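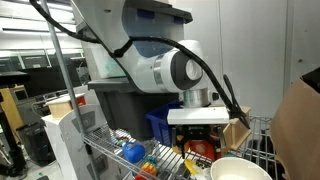

Photo: Odette Gaillard

Wire shelving in the utility room – worth it or not?

runley_home wrote:
Hello all. We've finally got the utility room plastered and I'm going round in circles over shelves. My mum swears by the chrome wire sort, my husband wants solid boards painted white, and I can see both sides, which is no help to anyone! The wall is 218 cm wide and we'd be putting jars, batteries, string, shoe polish and all the other little odds and ends on it. Has anyone lived with wire for a good few years?

Solène Renaud wrote:
I have, and I love it. We bought ours when the children were small and it has moved house with us 3 times. Air gets round everything, so the onions keep nicely, and dust falls through instead of sitting there (well, onto the floor, but I sweep the floor anyway). A wipe with warm soapy water every August and it's good for another year.

flurby wrote:
Sorry Solène, I have to disagree. Small things are a misery on wire. They tip over, they slip between the bars, and anything with little feet leans like a drunk. I gave mine to my brother and put up pine boards, and I've been much happier – though I'll grant you the boards took a whole weekend and a fair bit of bad language.

Solène Renaud wrote:
Ha, fair enough! But have you tried liners? I cut mine from an old plastic tablecloth and nothing tips.

flurby wrote:
Then you've paid for a wire shelf and covered up the wire, my dear.

hamix wrote:
You could do both. Wire at the bottom for veg and heavy tins, boards higher up for the fiddly bits. Do check how deep your shelves are before you buy baskets, mind. I got 425 mm ones and they stuck out so far that I caught my hip on them all winter.

runley_home wrote:
Oh, I like the sound of both, and it might even keep the peace here. Flurby, what did you use on the pine? Paint or wax?

flurby wrote:
Two coats of satin paint, and leave it a good week before you put jars on it.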